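Accueil Matchs Arbitres Licences Documents Contact

Tournoi Skimaseo - guide table de marque
Section 3. Mise en route du chrono et de la feuille électronique

À faire avant chaque rencontre, même si la table d'avant vous dit que tout est déjà réglé. Arrivée 40 minutes avant le coup d'envoi. Pas 20.

3.1 Branchements

1. Pupitre Brerner sur la prise murale, jamais sur la rallonge des buvettes.
2. Câble noir vers l'afficheur, câble gris vers les 24 secondes. Inversés, ça s'allume quand même mais rien ne compte.
3. Interrupteur derrière, à gauche. Attendre le double bip.
4. Portable de la feuille sur secteur. La batterie ne tient pas un match avec prolongation.

Attention - ne pas débrancher le pupitre pendant le double bip. La mémoire se vide et il faut refaire toute la config, voir 3.2.

3.2 Configuration du match

1. Touche MENU, puis « Nouveau match ».
2. Choisir la catégorie. Seniors : quatre périodes de dix minutes. Pour les U13 demander à Hakim Mandagi, la durée change selon le tour.
3. Temps-morts : deux en première mi-temps, trois en seconde. Le pupitre ne bloque pas tout seul, c'est au marqueur de suivre.
4. Fautes d'équipe : remise à zéro à chaque période, pas à la prolongation.
5. Valider avec OK maintenu. Un appui court ne sauvegarde rien.

Note : si l'écran affiche E6, éteindre, attendre 60 secondes, rallumer. Toujours E6, prendre le pupitre de secours (armoire Grundel, clé chez Danang Govindasamy). 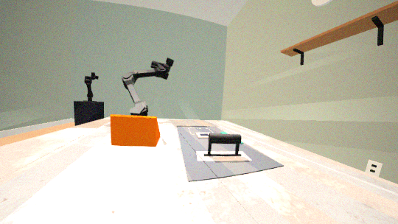

3.3 Feuille électronique

1. Ouvrir Eynon, se connecter avec le code de la salle. Le code du club ne marche pas pour les tournois.
2. Importer les deux effectifs. Les licences manquantes apparaissent en rouge, prévenir l'arbitre tout de suite, pas à la mi-temps.
3. Faire signer les coachs et cocher les cinq de départ, 10 minutes avant.
4. Vérifier les numéros de maillot un par un avec le capitaine. L'an dernier deux 6 dans la même équipe, on a passé la soirée à corriger.
5. Lancer la feuille en même temps que le chrono. Un seul opérateur par poste !

Attention : ne jamais fermer Eynon avec la croix pendant le match. Utiliser « Suspendre ». Sinon les fautes du dernier quart-temps sont perdues et il faut tout resaisir d'aprés la feuille papier.

Donc oui, feuille papier obligatoire en doublon. Stylo noir pour les périodes paires, rouge pour les impaires.

3.4 Essai

- Chrono : départ, arrêt, correction de plus ou moins une seconde.
- 24 secondes : remise à 24 puis à 14. Les deux boutons sont côte à côte, s'entrainer.
- Klaxon : un coup bref seulement. Si muet, volume dans MENU, page 2.
- Flèche de possession dans les deux sens.

Klaxon trop faible en salle pleine - sifflet de secours dans la pochette du marqueur.

3.5 Fin de match

1. Signatures dans l'ordre : marqueur, chronométreur, aide, arbitres.
2. Envoyer la feuille avant d'éteindre. Pas de réseau : exporter sur la clé et la donner à Anju Maurya.
3. Éteindre le pupitre, enrouler les cables sans les plier.

Problème en cours de rencontre : Zahira Goh pour le matériel, Yoga Simanjuntak pour le règlement. Réclamations, section 4.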